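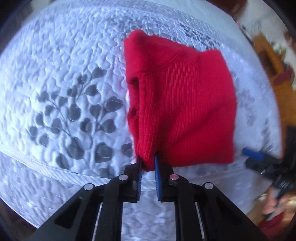 Notebook Tune archive Transfers Contact

Oct 30, 2024

Cylinder transfers, the Geddes box. Zlatko Babić is convinced that side 2 is the earliest recording of the Endanport rope song. I'm not. His whole case rests on a pencilled note on the lid, and anyone can own a pencil.

Played it through twice at the slow setting. Surface noise is dreadful up to the second verse, then a voice and what may be a melodeon. The tune matches the Tarnesent songbook for four bars and wanders off after that. Four bars of a falling scale prove very little. I could find the same four in half the hymns in the cupboard.
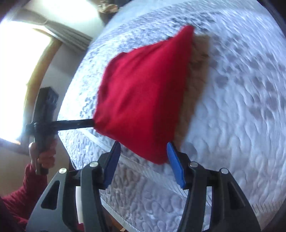
Red cloth bag, lower end.

Evander Imrie says the seed merchant Postard used the melody in a jingle and printed over 200 song sheets to go with it. Fine, but where are they? He has shown me one, a photocopy, with the bottom line missing where a date ought to be.

Filtered the hum, cut at 625 Hz for the voice on its own. Words still unclear. Zlatko hears "haul her", I hear "hollow". Left it as unknown in the log, take 22.

To do: ask Evander for the original sheet. Re-run at the faster speed in case we have the pitch wrong. No write-up until then, whatever was promised in March.

Recent entries
Melodeon reeds, second attempt
Songbook pages: what is missing
Hum on the left channel again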